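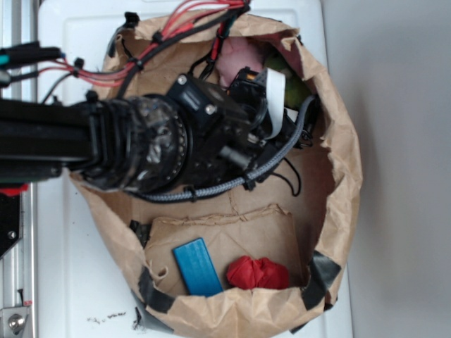 *A brown paper bag, opened wide, with strips of black tape on it.*

# How Paper Bags Are Made

A brown paper bag is a simple thing. It weighs very little, it folds flat, and it can hold a load of groceries. It started out as part of a tree.

## From wood to pulp

Most brown bags are made from softwood trees such as pine and spruce. These trees have long fibers. A fiber is a tiny thread, thinner than a hair, and wood is made of huge numbers of them packed side by side. Long fibers tangle together well, and that makes strong paper.

The fibers in wood are held together by a natural glue called lignin (say LIG-nin). To make paper, you have to get rid of most of it. At the mill, logs are stripped of their bark and chopped into chips. The chips go into a tall tank with water and chemicals and are cooked under pressure. The lignin dissolves and the fibers come loose. What is left is a soft, wet, brown mush called pulp.

## Why the paper is brown

The brown color comes from the lignin that stays behind. White paper is made from pulp that has been bleached, so the color is gone. Bag paper usually skips that step.

This kind of paper is called kraft paper. *Kraft* is a German word for strength. The way of cooking the chips was worked out in the 1800s and it is still used today.

## From pulp to paper

The pulp is mixed with a lot more water until it looks like thin soup. This soup is sprayed onto a wide moving screen. Water drains through the holes and the fibers settle on top in a thin mat. The mat is squeezed between rollers and then passed over hot metal drums to dry it. At the end of the machine the paper is wound onto a giant roll.

If you tear a piece of brown paper slowly, you can see the fibers sticking out along the torn edge. Try tearing it in one direction and then in the other. One way will probably tear straighter. More of the fibers are lined up that way, and this is called the grain.

## From paper to bag

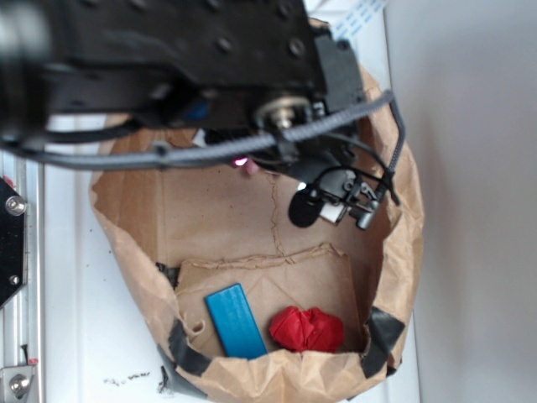 A bag machine starts with one long strip of paper from the roll. It bends the strip around into a tube and glues the two edges together. That is the seam you can find running down a grocery bag. Then the tube is creased on both sides so that it will fold flat, and a blade cuts it to length.

The bottom is the hard part. The machine opens one end of the tube, folds the paper into a rectangle and glues the flaps down. Early paper bags did not have a flat bottom. They were shaped like envelopes and could not stand up on a counter. Inventors in the 1800s built machines that could fold and glue a flat bottom, and shopkeepers liked the new bags because they could be filled with both hands free.

The folds down the sides are called gussets. They let the bag open into a box shape and close up again. A stack of 100 folded bags takes up very little shelf space.

## Why wet bags rip

Paper fibers cling to each other when they are dry. Water gets in between them and loosens their grip, so a wet bag can fall apart under a load that a dry bag would carry easily.

You can test this at home. Ask an adult before you start.

1. Cut 2 strips of the same size from an old bag.
2. Dip one strip in water for 40 seconds. Keep the other one dry.
3. Hold each strip by the ends and pull gently.
4. Write down which one tore first and what the torn edges looked like.

Do it again with the strips cut the other way across the bag and see if the grain makes a difference.

## What happens to old bags

A clean paper bag can be used again for shopping, for covering a schoolbook or for ripening a hard pear. When it is worn out, it can usually be recycled. The mill soaks old paper in water and stirs it until it turns back into pulp. The fibers get a little shorter each time, so mills often mix in some new ones.

Bags with grease or food on them are harder to recycle. Many can go in a compost pile if they are torn into small pieces first. Take off any tape before you do this, and pull off handles made of plastic.

## Words to know

**Fiber:** a tiny thread that makes up wood and paper.

**Grain:** the direction most of the fibers lie in.

**Gusset:** a fold in the side of a bag that lets it open wider.

**Lignin:** the natural glue in wood.

**Pulp:** wet, loose fibers ready to be made into paper.

*Written by Barış Tuncer. June 2023.*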